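Pliswood workroom, weekly check
Date: 09/02/2018
Sheet 3557

Floor clear, no trailing leads — OK
Fire door opens fully — OK
Window catch — stiff, oil before next check
Stools, 5 — one wobbles, taken out of use
First aid box — plasters low, reorder from Lenach

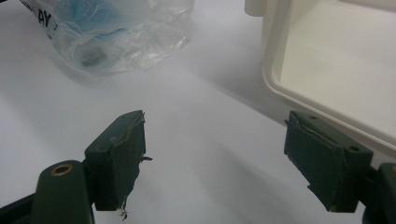
Tabletop to be wiped and checked for chips along all sides. Surface is smooth and pale, so marks should show up easily. Edges still to do — carry over to next sheet.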